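Wachs, Öl und andere Glaubensfragen -- Tipps für Tischplatten

Stand: 2021-01-19

Im Dezember kommen die Tische dran. Alle. Der Küchentisch hat dann die Plätzchenbäckerei hinter sich, der Esstisch den Rotwein der Verwandtschaft, und der Arbeitstisch im Keller hat sowieso das ganze Jahr niemand gefragt, wie es ihm geht. Weil mir jedes Mal dieselben Fragen gestellt werden, hier die gesammelten Antworten aus der Werkstatt in Ciltisberg.

Weiße Ringe

Der weiße Ring unter der Teetasse ist Feuchtigkeit, die in der Wachs- oder Lackschicht steckt. Lappen aus Baumwolle darauflegen, Bügeleisen ohne Dampf auf kleiner Stufe, kurz drüber, nachsehen, noch mal kurz drüber. Wer dabei ans Telefon geht, hat anschließend einen Ring und ein Dreieck. Mayonnaise geht angeblich auch. Ich habe es probiert, der Tisch roch bis Ostern nach Kartoffelsalat.

Schwarze Ringe sitzen tiefer, meistens von einem nassen Blumentopf oder einer Eisenpfanne auf Eiche. Da hilft kein Bügeleisen, da hilft Kleesalz (giftig, Handschuhe, Fenster auf, Kinder raus) oder eine Tischdecke.

Dunkelrot gebeizte Platten

Rote Beize verzeiht wenig. Jeder Kratzer leuchtet hell, und beim Nachbeizen trifft man den Ton garantiert nicht, sondern den der Nachbarplatte. Also erst an der Unterseite probieren, trocknen lassen, bei Tageslicht ansehen. Unter der Kellerlampe passt jeder Farbton.
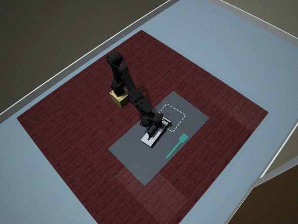 Feine Kratzer verschwinden oft schon mit gefärbtem Wachs. Ich nehme Vekura in Mahagoni dunkel, mit einem alten Sockenfetzen in Faserrichtung eingerieben und nach zwölf Minuten auspoliert. Auf der Dose steht neun. Mit neun schmiert es.

Quer zur Faser reibt man nicht. Doch, auch nicht »nur an der einen Stelle«. Man sieht es später bei schräg einfallendem Licht, und zwar immer dann, wenn Besuch da ist.

Ölen, ohne den Abend zu ruinieren

Öl wird dünn aufgetragen. Was die meisten Leute unter dünn verstehen, reicht für zwei Tische und eine Gartenbank. Nach zwanzig Minuten den Überschuss abnehmen, auch wenn er noch so schön glänzt, sonst klebt die Platte wochenlang und sammelt Zeitungspapier ein. Danach über Nacht in Ruhe lassen.

Die Lappen gehören flach ausgebreitet ins Freie oder in ein Glas mit Wasser und Deckel. Zusammengeknüllt im Eimer können sie sich selbst entzünden. Das ist der einzige Satz auf dieser Seite, bei dem ich keinen Spaß verstehe. 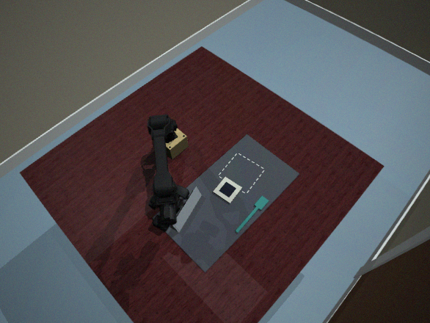 Von den Hartölen mag ich das Hoani matt, es riecht nach Orangen und kostet leider auch so, als wären welche drin. Sirkura ist billiger und tut es für den Basteltisch genauso. Wer nach drei Gläsern Bastelkleber noch einen Unterschied sieht, soll sich melden.

Klebereste

Holzleim kommt ab, solange er gummiartig ist: mit einem Kunststoffspachtel flach abheben. Ist er hart, bleibt die Ziehklinge und viel Zeit. Etiketten mit dem Föhn anwärmen und langsam abziehen, den Rest mit etwas Speiseöl einweichen. Sekundenkleber lässt sich mit Aceton lösen, der Lack darunter allerdings auch.

Was unter den Tisch gehört

Filzgleiter. Die zum Nageln, nicht die zum Kleben, die nach einer Woche irgendwo im Flur liegen. Wackelt der Tisch, zuerst alle vier Schrauben nachziehen und erst dann am Bein sägen. Aus Erfahrung: Wer mit Sägen anfängt, hat am Ende einen Couchtisch.

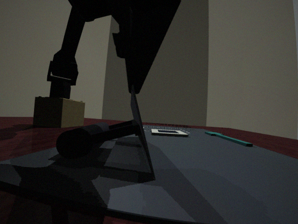
Bild: Werkstattseite Ciltisberg

Kisten und Töpfe auf der Platte

Alles Schwere mit rauem Boden bekommt ein Stück Kork darunter. Und man hebt es an. Man schiebt es nicht, auch nicht »das kleine Stück«. Mein längster Kratzer misst 53 Zentimeter und stammt von einem kleinen Stück.

Kork gibt es als Rolle im Baumarkt, mit dem Teppichmesser von der Rückseite schneiden, Klinge vorher wechseln. Untersetzer aus Gummi lieber nicht auf Lack, die Weichmacher hinterlassen matte Flecken, gegen die ich noch kein Mittel gefunden habe.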